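**Wanted: gripper operators + one safety-minded tech, starting June**

Short version - we had a fault, we lost data, we need hands. Read on if thats you.

Triseck runs a handheld gripper line at the Lamovmont site. You hold one gripper in each hand, you do small tabletop tasks, the recordings go to train the arms. Last month the right-hand gripper on station Liem started closing on its own. Not hard, but with a thumb in the wrong place it pinched, and one operator went home with a bruised nail. Cause was a cable connector working loose and dropping the position signal, so the controller filled in "closed". It did this on and off for days before anyone wrote it up. 771 recordings had to be pulled, and 53 of those we still can't sort into good or bad.

So the station is being redone and the team is growing.

**Operators (part time, 400 a week)**

- steady hands, both of them. Lefties very welcome
- ok with sitting or standing at a table for two hour blocks
- will STOP when something feels off and say so. This matters more than speed
- no robot experience needed, we train you in two days

**Fault tech (full time)**

- cables, connectors, strain relief, crimping. You've done it before and can show us
- can read a log and find the moment a signal dropped
- will write the new stop procedure with Noelia Marín, who runs the floor
- bonus if you know Kuvance controllers, not required

Work is mostly pick and place. Small objects, moved and put back, over and over, left and right together. Some people find it restful, some quit by lunch. Come try a block before you decide.

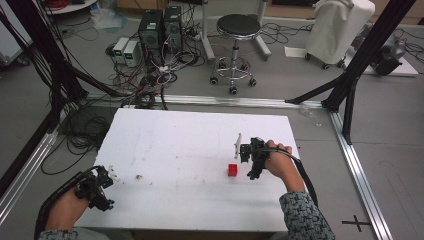
Trial blocks are paid, same rate. Closed shoes please, and no rings or bracelets on the day. You'll get the fault report to read first, all of it, including the part where we were slow. If you read it and dont want to come, no hard feelings.

We did over 4,000 recordings before the fault and want to get back to that pace, but only after the connector change has been signed off on every station. Zulkifli Setiawan does the sign off and he can't be rushed, so please don't ask him for a start date.

To apply: a few lines about you, which role, which days you're free. No cover letter. Techs - add one fault you found and how you found it. Leave it at the Triseck front desk at Lamovmont or hand it to Noelia. Posted April 23, 2024, open untill both roles are filled.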